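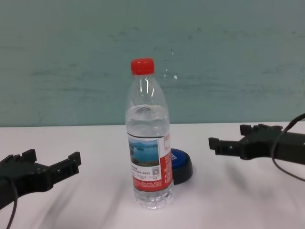

One guest wrote to us after last year's walk to say that the hills were fine, the blisters were fine, but she wished she had known before she left home what to put in her bag and when the shuttle ran. Fair enough! We have rewritten this page with her letter on the desk beside us, and we hope it covers most of what you are wondering.

How long is the Hendadberg Walk?
The full route is 84 miles from Evville to Ullgate, and we take 8 days over it, with one of those set aside for resting (or for the bakery in Gerlach, which many of our walkers seem to prefer). The longest day is the fourth, so go to bed early on the third.

Do I have to walk all of it?
Goodness, no. You can join us for a single day or for the second half from Gerlach. Just tick the right box on the booking form so we know how many suppers to order.

Where do I fill up on water?
There are taps at Evville station, at every overnight stop, and behind the church in Gerlach. Please carry at least two quarts on the ridge days – there is nowhere to refill up there, and the streams run through sheep pasture. Any bottle you like is fine, so long as it closes tightly.

Who carries the big bags?
We do. Leave yours by the front door at seven in the morning with its tag on, and it will be waiting for you in the afternoon. One bag each, please, and nothing you can't lift yourself.

Can I bring my dog?
We love dogs, but two of the inns don't take them, so for the full walk we have to say no. Day walkers may bring one on a leash.

What does it cost to come for one day?
A day place is $112, with lunch, supper and the shuttle back to Evville included. The shuttle leaves after supper, and it does wait for slow eaters – within reason.

When do bookings open for next year?
In December, as always. If you would like a reminder, leave your email on the contact page and we will send you a note.

Page last updated Jun 29, 2018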